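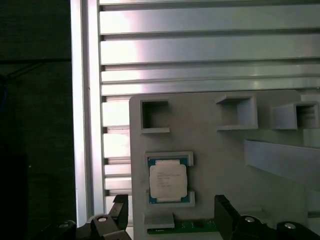 Why Metal Feels Cold

Put one hand on a metal rail and the other on a wooden table in the same room. The rail feels colder. Now tape a thermometer to each one and wait an hour. The two readings match. The metal is at the same temperature as the wood, so the feeling in your hand must come from something else.

Heat and temperature

Temperature tells how fast the tiny particles in a thing are jiggling. Heat is energy that moves from a warmer thing to a cooler thing. It keeps moving until both are at the same temperature.

The skin of your hand is usually warmer than the air in a room. When you touch an object at room temperature, heat moves out of your hand and into the object. Nerve endings in your skin sense that your skin is cooling. The faster it cools, the colder the object feels.

Conductors and insulators

A material that lets heat pass through it quickly is called a conductor. Most metals are good conductors. Copper is one of the best, and aluminum is also very good. Steel is slower than either.

A material that slows heat down is called an insulator. Wood, wool, cork and most plastics are insulators. Air that is held still is a very good insulator. A sweater works mostly by trapping air between its threads.

In a metal, some of the electrons are free to travel from atom to atom. They carry energy with them as they go. In wood and plastic the electrons stay close to their own atoms, and the energy has to be passed along by jiggling alone. This takes longer.

Moving heat on purpose

Some objects need to lose heat to keep working. The processor in a computer is one of them. It is a small part that does a very large number of steps each second, and it gets warm as it runs. A metal lid spreads the heat over a wider area. In many computers, a block of metal with thin fins sits on top of the lid, and a fan blows air past the fins.
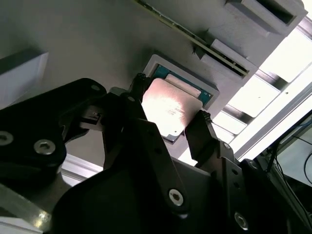 A computer processor. The silver metal lid is the heat spreader.

Other objects need to keep heat in. A cooking pot often has a metal base, so that heat reaches the food, and a plastic or wooden handle, so that less heat reaches your hand.

Try it: the spoon test

You need a metal spoon, a wooden spoon, a plastic spoon, a mug, some butter and three beads. Ask an adult to pour the hot water.

1. Stand the three spoons in the empty mug with their handles up.
2. Stick a bead near the top of each handle with a small dab of butter. Use the same amount each time, and put the beads at the same height.
3. Have the adult fill the mug halfway with hot water.
4. Start a timer. Write down when each bead slides.
5. Stop after 60 minutes, even if a bead is still in place.

Compare your times. If the metal spoon is much thicker or longer than the others, run the test again with a different one.

Words to know

Conductor: a material that heat moves through easily.
Insulator: a material that heat moves through slowly.
Electron: a very small particle found in every atom.

Written by Tassanee Boonyarit. Checked by Bienvenido Cabanatuan.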